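Category: Couples & Romantic Getaways > Trip Planning

Self-catering or half board for an anniversary week?

paddlepop_jo
Hi all, long-time reader and very occasional poster. My husband and I have 17 years coming up in March and we've finally talked ourselves into a proper week away by the water, just the two of us. We've narrowed it down to Trurora, and now we're stuck on where to sleep. Option one is the Vostari, adults only, half board, pool, the lot. Option two is one of the little Magalhães apartments up the hill, which has its own kitchen and a terrace and works out a fair bit cheaper. He loves to cook and I love to not be woken by a breakfast gong, so I keep leaning towards the apartment, but then I wonder if we'll feel as though we never left home. Has anyone done both?

saltbush29
We've done both, and I'd go the Vostari in a heartbeat. I know it costs more, but for an anniversary you want somebody else to make the bed and pour the wine! We had half board and dinner was a different menu every night, with a table by the windows if you asked the day before. The apartments are pleasant enough, but it's a steep walk home with shopping and my knees have never forgiven me.

Hurkow_Harriet
I'm going to disagree with saltbush, very fondly. We found half board a bit of a leash. You're having a gorgeous afternoon two bays over and somebody looks at a watch and says we'd better head back, dinner's paid for. In the apartment we ate when we felt like it, which was sometimes ten at night in our dressing gowns – one of the nicest meals of our marriage was cheese on toast on that terrace. We were there for our third visit and I'd book it again tomorrow.

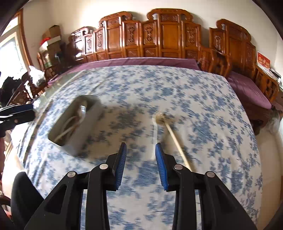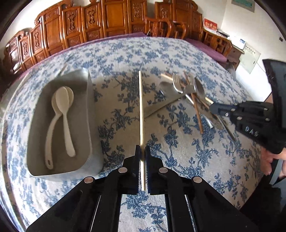

The thing I'd say to Jo is to ask what's in the kitchen before you pay the deposit, as the owners all have their own idea of "fully equipped". Ours had lovely big plates and one blunt knife, and I've been packing my own bits and pieces for self-catering ever since. I don't mean the whole drawer. A couple of white spoons like the ones on the metal tray, one of them the ladle sort, will see you through soup, pasta sauce and porridge, and they take up next to no room in a suitcase. Add a decent knife (checked luggage, please!) and a tea towel and you can cook a beautiful dinner for two in the barest kitchen going.

saltbush29
Harriet, you're a treasure, but I refuse to pack a ladle for a romantic holiday. I'd sooner pack a second pair of heels.

Hurkow_Harriet
You'll be sorry when there's soup.

tideline_tom
Could I suggest a middle road? We split our week, 3 nights in an apartment first and then the rest at the hotel, and it suited us down to the ground. You get the lazy terrace mornings while you're still full of energy for the hill, and then you finish with the pool and the big dinners when you've run out of puff. The Vostari let us book room only and pay for dinner on the night, though you'd want to email and check they still do that. The one nuisance is moving your bags in the middle, but a taxi took us door to door and we were in the pool by lunch.

saltbush29
I hadn't thought of splitting it. My only worry is that you lose most of a day to packing up, and with only a week I'd resent that. But if the taxi's easy, fair enough.

paddlepop_jo
Oh, you're all wonderful, thank you. I read the whole thread aloud over tea and he's firmly on Harriet's side, ladle included, while I've been quietly won over by Tom. I'm going to email the Vostari tonight about room only and ask the apartment people for a list of what's in the kitchen. Tom, did you have to leave the apartment early on changeover day, or would they mind the bags for a couple of hours?

tideline_tom
We had to be out by ten, but they let us leave the bags downstairs until lunch. Ask nicely when you book – and happy anniversary to you both!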